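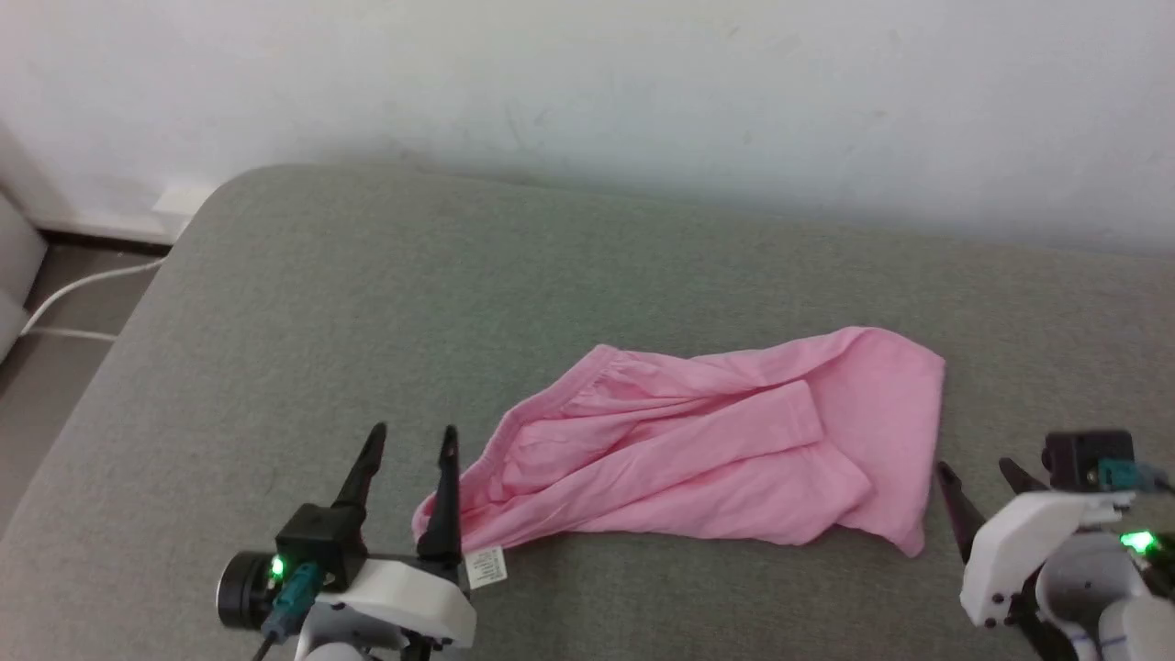
Two-arm kit with a pink garment, grippers open. Surface not supplied.

Skunus Two-Arm Folding Kit (club edition)

Product code SK-330
In stock at Liltstead
Price: £2,649 per kit, excluding VAT and delivery
Last updated 15 Mar 2023

The Skunus Folding Kit is a pair of small arms with two-finger grippers, sold to schools and clubs that enter the Lyons Cloth Challenge or run a robotics course of their own. It is the same kit used by the after-school group at Aletti College, who have been working with it since January.

Pupils drive the arms by hand first, using the pair of leader handles in the box. The software records each attempt. Once a team has enough good attempts, they train a model and let the arms try the job without a driver. No soldering is needed.

What is in the box

Two follower arms with grippers fitted
Two leader handles
Head camera with clamp and stand
Power supply and emergency stop button
Cable set, labelled left and right
Spare gripper fingers, two pairs
Software on a USB stick and printed setup guide
Teacher's pack with 13 session plans

A computer is not included. See the requirements sheet for the graphics card you will need if you want to train models on site. Clubs without one can send recordings to us and we will return a trained model within five working days.

Age and group size

Recommended for ages 13 to 17. Two pupils can use the kit at once, one on the handles and one at the computer, and a third can lay out the cloth between attempts. Larger groups should work in turns or share two kits. An adult must be in the room whenever the arms are powered.

Cloth tasks in the teacher's pack

The first sessions use a flat tea towel on a table. After that the pack moves to napkins, pillowcases and then clothes. Sleeves are the hard part. A shirt that has been dropped in a heap has to be opened out before either arm can make a fold, and most teams spend longer on the opening out than on the fold itself.

The Lyons rules ask for a long-sleeved top, started crumpled, on a soft surface. Any sofa cushion or padded bench will do for practice. A soft surface gives a little when the fingers press on it, so teams who have only worked on a hard table should leave time to record again.

Notes from Aletti College

Ghazala Baloch teaches computing at Aletti and runs the group with Atif Magsi, the design and technology technician. She sent us these notes for other clubs:

"Put the arms closer together than you think. We had them too wide at first and neither one could reach the middle of the garment. Choose a light colour if your bench is dark, as the folds are easier to make out on the camera. We keep the same top for a whole half term and only then swap it.

Our first model would pick up a sleeve and then wait. Shoaib Lodhi in Year 11 went back through the recordings and found that the drivers were all pausing at that point to talk to each other. We recorded that section again with no stopping and it was much better. Label your recordings with the driver's name — we did not, and it cost us an afternoon."

Care and spares

Check the finger screws before each session. Keep cables clear of the joints and do not pull on the connectors when unplugging. Wipe the fingers with a dry cloth only. Buttons, zips and drawstrings can catch, so use plain garments until the group is confident.

Gripper fingers (pair), £17
Replacement cable set, £13
Leader handle, price on request

Delivery and training

We deliver within the UK mainland. Kits can also be collected from Liltstead by arrangement. The price includes a half-day training visit for up to four staff, given by Sieglinde Brinkmann or Fouzia Swati. Please book the visit when you order, as places before the Lyons entry date fill early.

School purchase orders are accepted. Payment is due within 30 days of delivery. The arms carry a one-year warranty, which does not cover gripper fingers or cables.

Related items

Single arm starter kit
Bench clamp set
Practice cloth bundle
Lyons Cloth Challenge entry form and rules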